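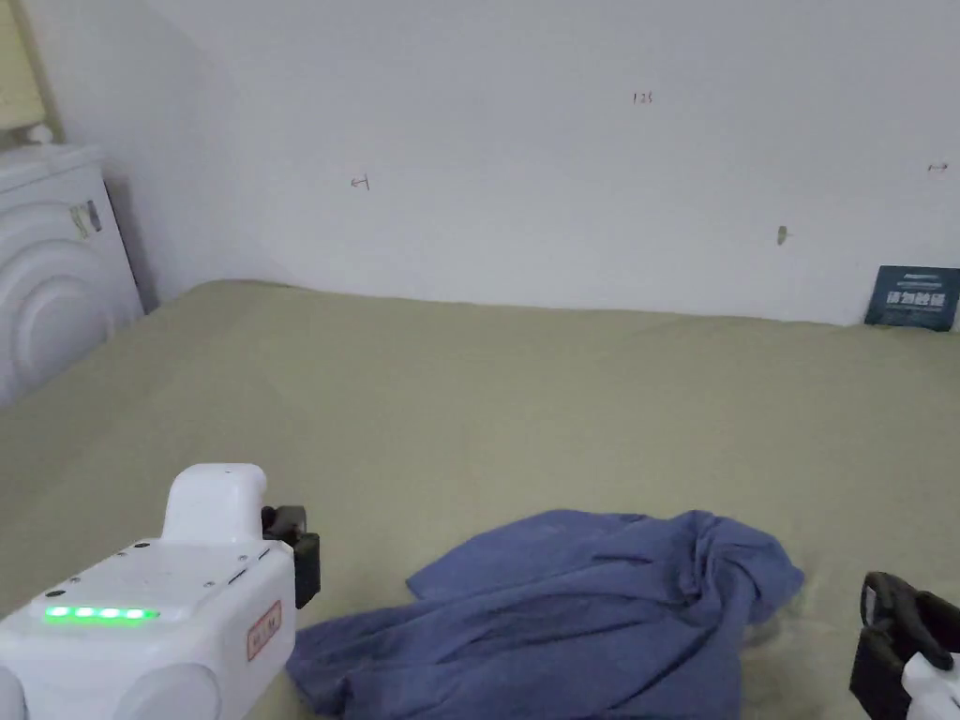
ok so I have been sleeping badly since the beginning of May and I have Thoughts, so this is going to be a thread. Background: my upstairs neighbor got a new job with early shifts and his alarm goes off at 4:30 am. Through the ceiling. It's the marimba one. I lie there on my sage green sheet staring at a plain white wall and I know every note of that song now.

Posted in May by Verena Steiner

2/ First thing I tried was earplugs, the foam kind. They work great for the marimba! They also work great for MY alarm, and I was late to work twice in one week. Baldur covered the front desk both times and I owe him so many coffees.

3/ Then I tried going to bed earlier. Lights out at 9. All that happened is I was wide awake at 2 reading about the history of the Kedthorpe ferry, which stopped running when they built the bridge (81 cars a trip, if you were wondering, and it smelled like diesel and fried onions the whole way over, people still get misty about it).

4/ White noise. My sister swears by the rain one. Rain makes me need the bathroom. I'm on the box fan sound now and it's ok, kind of like sleeping next to a very calm truck

5/ A bunch of you said magnesium, a bunch of you said no phone after dinner. I did the phone thing for four nights and I hated it and I did sleep better, so, ugh. Phone lives in the kitchen now.

6/ Also finally just talked to the neighbor (should have been step one, I know, I know). Super nice guy! Had no idea. He moved his phone off the floor and onto a shelf and it's SO much quieter. Still marimba, though. He likes it.

7/ His lease runs to 2030 so the marimba and I are in it for the long haul. Anyway if you have a fan sound you love, send it over, I'm picky about hum

More from Verena
- Every soup I made this winter, ranked
- Is the Kedthorpe farmers market worth the parking
- My balcony tomatoes, a sad update

Contact | Copyright Verena Steiner | Back to top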